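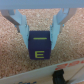 Storing Small Parts in the Home Workshop
Household Advice Series, Cestine Residents' Service

Small items are the first to go missing in a workshop. Screws, wall plugs, spacer blocks and spare caps tend to collect in jars and drawers until they have to be tipped out and sorted by hand. The following guidance is intended for residents who keep a bench in a garage, basement or utility room.

Sorting

Sort by use before sorting by size. Items needed for hanging shelves should be kept together, even where this means that screws of the same length are held in two places. Parts that cannot be identified should be placed in a single box marked with the month. If the box has not been opened by the following November, its contents may be recycled or discarded.

Containers

Shallow trays are preferable to deep ones. A tray 7 inches wide will fit two abreast on most narrow shelves. Lids should be clear or labeled on the front edge, where the label can be read without lifting the tray. Glass jars should not be stored above shoulder height.

Felt or thin rubber matting cut to the size of the tray will keep small pieces from sliding when the drawer is opened. Matting should be lifted and shaken out when the bench is cleaned.

Labels

Write labels in pencil or permanent marker. Ballpoint ink fades quickly near a window. Each label should give the item, its length and the job for which it was bought. Leftover parts from flat-pack furniture should be bagged with the assembly sheet and the bag taped to the underside of the piece.

Damp

Steel parts rust in unheated rooms. Keep trays off concrete floors and away from outside walls. A small packet of drying crystals in each closed box is sufficient and should be replaced when it changes color. Parts that already show rust should be kept apart from clean stock.

Safety

Button batteries and small magnets must be kept in a locked container out of the reach of children. Loose batteries should not be stored with metal parts. Used batteries may be brought to the Tekin Street collection point on Wednesday before noon.

Printed label sheets are available at the Tekin Street desk in packs of 125.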